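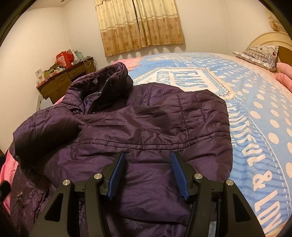 A hand-held gripper with its blue finger pads open over a quilted puffer jacket.

Search this site Enter keyword Go

03/11/2024
By the Tsolakis Press Office

Print this page | E-mail to a colleague

Tsolakis Opens Pad and Frame Service for Milen Hand-Held Grippers in Brokstead

BROKSTEAD – Tsolakis is very pleased to announce that owners of the Milen hand-held gripper can now send their tools to our Brokstead workshop for a full pad and frame service, with new finger pads fitted, the screws checked and the jaws lined up again before the tool goes home. Customers have been asking us for this for a good long while (some of them every time they called about something else!), and we are delighted to be able to say yes at last.

The Milen spends its days picking up the ordinary things people live with, from dish towels to winter coats, and that kind of work is harder on a gripper than it sounds. Lint settles into the ridges of the pads. Slick fabric, such as the shell of a puffer jacket, will slide out of a worn pair long before a cardboard box would, so we suggest that owners do their checking with a jacket and leave the box on the shelf.

Each tool that comes in is brushed clean and opened and closed by hand while the technician feels for play in the arms. The old pads then come off and a new pair goes on, always both together, as a fresh pad working against a tired one tends to pull cloth to one side. The frame screws are backed out, wiped and tightened again a little at a time, going back and forth across the frame. After that the jaws are set so that the tips of the pads meet evenly, and the camera mount is checked for any looseness that would let the view drift during a long session.

Between services there is plenty that owners can do at home or in the lab. We recommend brushing the pads with a dry, soft brush at the end of each day and looking over the screws every 100 cycles. A full pad change is due at 1,000 cycles, or sooner if the ridges have begun to look flat. Please do not oil the pads, and please do not put thread glue on the frame screws – our technicians have spent more afternoons than they would like getting it back out.

Pads can also be changed without sending the tool to us. A replacement kit holds one matched pair of pads, a brush and a printed card with the steps laid out in order, and a first-time owner should allow 10 minutes or so of quiet at a table with good light. If the jaws still close unevenly afterward, loosen the pads, seat them again and try once more before reaching for the frame.

The workshop service takes six working days from the time a tool reaches the bench. Tools should be packed with the jaws closed and any cables taken off, along with a short note telling us what the gripper has mostly been handling and anything that has seemed odd about it. The notes really do help, so please don't be shy about going on a bit.

Replacement kits are in stock now at Brokstead and at our sales counter in Fondton. Fondton will begin accepting tools for drop-off in January. Until then, all service work should be sent directly to the Brokstead workshop.

About Tsolakis

Tsolakis builds and services the Milen line of hand-held grippers from its workshop in Brokstead, with sales and customer support in Fondton.

Print this page | E-mail to a colleague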